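Help Desk > Character Archives > Page structure and links

Renaming a character who already has a lot of incoming links

Alasdair Dalgleish
I maintain the character section for a shared-world project called Clollis, hosted on Gismont. One of our main characters has been filed under the name Mackay since the section was started. Her creator has now settled on Demska as her proper name, with Mackay kept as an alias that she uses in the early stories.

The archive has 300 character pages and 264 links pointing at the old title. Some are in the body text, some are in the Relations field of the infobox, and a few are in story credits. I would like to know:

- whether moving the page leaves a redirect behind by default
- whether the Relations field follows redirects
- what happens to the creator credit, which is a separate entry tied to the page title

I have editor rights on the section but not full admin. I would prefer not to lose the page history, as it records which parts of the backstory were written by the original creator and which were added by other members.

12 comments

tarn_index
Just make a new page and copy everything over, then delete the old one. It took me a few minutes when I did it for one of mine. Nobody reads the history anyway.

3 comments

ledgerwing
I would advise against copying and deleting. The text survives but the history goes with the deleted page, and the creator credit then shows whoever pasted it.

Use Move instead. It is under Page tools for anyone with editor rights. The points in order:

Redirect. Yes, one is left behind by default. There is a tick box for it on the Move form, so check that it is still ticked before you confirm. As the old name remains in use as an alias, you want to keep the redirect permanently.

Relations field. It does not follow redirects. The field matches on the exact title, so every infobox which lists Mackay will show the name as plain text after the move. Body links are not affected and can be left alone. To find the ones that need changing, open "What uses this page" and filter by field. The results include the body links unless you set the filter.

Creator credit. This has to be re-saved by hand. Open the credit, change the linked title, save. If the creator's account is closed you will need an admin for this step.

Alias. Add the old name to the Alias field, and mention it in the summary as well. Search only indexes the first 400 characters of a page, so the alias needs to be near the top or readers of the early stories will not find her.

Gallery. Pictures attached to the page move with it, but pictures placed by title do not, and have to be placed again. 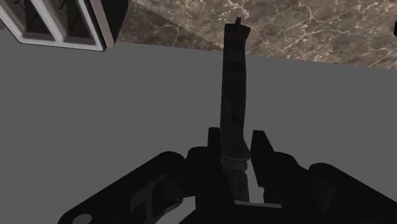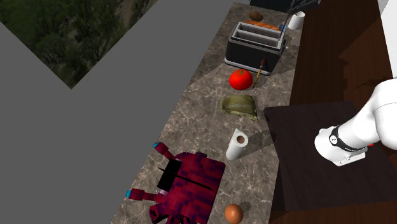 For a gallery of this kind the quickest method is to open the source view, replace the old title in each line, and preview before saving. The order is taken from the source, so it will not change.

One further item. If any page transcludes her infobox (team pages often do), purge the cache on that page after the move. Otherwise the old title can go on showing there until the next edit.

9 comments

Alasdair Dalgleish
Moved with the redirect kept. The field filter was the part I had missed. There are 4 infoboxes still showing plain text, all on locked pages, and I have asked an admin to edit them. The credit saved without trouble.

Shared 18 times

Contact the help desk | © Character Archives Help Desk and contributors | Back to top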